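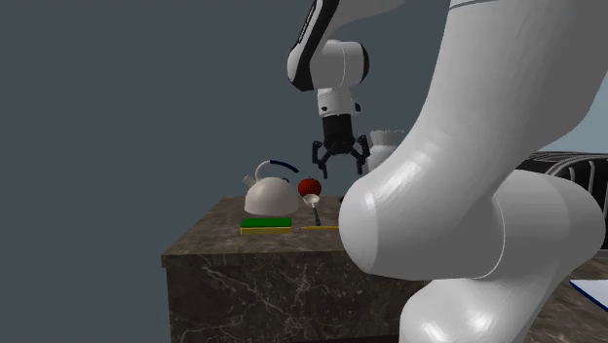
Bras robotisé blanc à pince noire, plan de travail en marbre sombre. Image de synthèse.

Rokside – Foire aux questions
Clonage et sauvegarde de disques
Dernière révision : décembre

Généralités

Que fait Rokside ?
Rokside copie un disque ou une partition vers un autre support, secteur par secteur ou par blocs utilisés. Il produit également des fichiers image (extension .rki), compressés ou non, restaurables sur le disque d'origine ou sur un disque différent.

Quelles sont les versions disponibles ?
Deux éditions sont distribuées : Rokside Base et Rokside Atelier. L'édition Base couvre le clonage local et les images complètes. L'édition Atelier ajoute les images incrémentielles, la ligne de commande et la restauration par le réseau au moyen du module Nita.

Quels systèmes de fichiers sont reconnus ?
NTFS, FAT32, exFAT, ext3 et ext4 sont lus par blocs utilisés. Tout autre format est copié secteur par secteur, avec un temps de traitement et une taille d'image plus élevés. Les volumes chiffrés et verrouillés entrent dans cette seconde catégorie.

Peut-on cloner un disque pendant que le système tourne ?
Oui sous Windows, via le service de cliché instantané. Le service doit être démarré et le volume source doit disposer d'espace libre. Sous Linux, démarrer depuis le support de secours.

Installation et licence

L'installation requiert-elle un compte administrateur ?
Oui. L'accès direct aux disques n'est pas possible autrement. L'édition portable demande la même élévation à chaque lancement.

Combien de postes une licence couvre-t-elle ?
Une licence Base couvre un poste. La licence Atelier est liée au technicien et peut servir sur 200 machines par an. Au-delà, contacter Corina Rainer au service des licences.

J'ai changé de carte mère et la clé est refusée.
Ouvrir Aide > Licence > Transférer, puis saisir le numéro de commande. L'ancienne activation est libérée dans l'heure. Si le message 56 persiste, l'horloge du poste est en général déréglée : la corriger, puis relancer l'activation.

Clonage

Le disque cible est plus petit que le disque source. Le clonage est-il possible ?
Oui, à condition que les données occupées tiennent sur la cible et que le mode « blocs utilisés » soit sélectionné. Rokside réduit alors les partitions redimensionnables. Les partitions de récupération et la partition EFI conservent leur taille.

Le disque cloné ne démarre pas.
Vérifier les points suivants avant toute nouvelle copie :
1. Le mode de démarrage du microprogramme (UEFI ou hérité) correspond à la table de partitions du disque (GPT ou MBR).
2. La partition EFI figure bien parmi les partitions copiées. Elle n'est pas cochée par défaut lorsqu'une seule partition est choisie.
3. Le disque source est débranché lors du premier démarrage. Deux disques portant la même signature provoquent la mise hors ligne de l'un d'eux sous Windows.
Si ces points sont corrects, démarrer sur le support de secours et lancer Réparer > Secteur d'amorçage.

Faut-il initialiser le disque cible ?
Non. La table de partitions de la cible est remplacée et son contenu est perdu. La fenêtre de confirmation affiche le modèle, la capacité et le numéro de série : relire le numéro de série si deux disques identiques sont branchés.

Que signifie l'erreur 173 ?
Un secteur du disque source n'a pas pu être lu. Par défaut, la copie s'arrête. L'option « Ignorer les secteurs illisibles » remplit les zones concernées de zéros et consigne leur position dans le journal. Au-delà de 1000 secteurs ignorés, l'opération est interrompue dans tous les cas. Un disque dans cet état relève d'un laboratoire de récupération et ne doit plus être sollicité.

Images et restauration

Pourquoi mon image est-elle découpée en plusieurs fichiers ?
Le support de destination est formaté en FAT32, dont la taille maximale par fichier est légèrement inférieure à 4 Gio. Reformater le support en NTFS ou en exFAT (les données présentes seront effacées), ou conserver tous les segments dans le même dossier.

Peut-on extraire un seul fichier d'une image ?
Oui. Clic droit sur le fichier .rki > Monter en lecture seule. L'image apparaît comme un lecteur. Les images chiffrées demandent le mot de passe au montage.

J'ai perdu le mot de passe d'une image chiffrée.
Aucune procédure de contournement n'existe et le support ne peut pas déchiffrer l'image.

Comment planifier une image incrémentielle ?
Édition Atelier uniquement. Créer d'abord une image complète, puis ouvrir Tâches > Nouvelle > Incrémentielle. Le réglage proposé est le lundi à 12 h, modifiable. Supprimer un maillon intermédiaire rend inutilisables les images suivantes de la chaîne ; passer par la commande Consolider.

Module Nita

Quels ports faut-il ouvrir ?
Les ports sont affichés dans Nita > Réseau > État et peuvent être modifiés. Le serveur et les postes doivent utiliser les mêmes valeurs. Le démarrage PXE suppose en outre un serveur DHCP joignable depuis le segment des postes.

La restauration réseau est plus lente que la restauration locale.
Vérifier le débit négocié par la carte réseau du poste, puis désactiver la compression à la volée si le processeur du serveur est saturé.

Support

Quelles pièces joindre à une demande ?
Le fichier journal (Aide > Exporter le journal), la version exacte du logiciel et le code d'erreur. Ne pas envoyer d'image disque.

Qui maintient la traduction française ?
Elie Yammine pour l'interface, Érica Conceição pour la documentation. Les erreurs de traduction se signalent par le même formulaire que les anomalies, catégorie « Langue ».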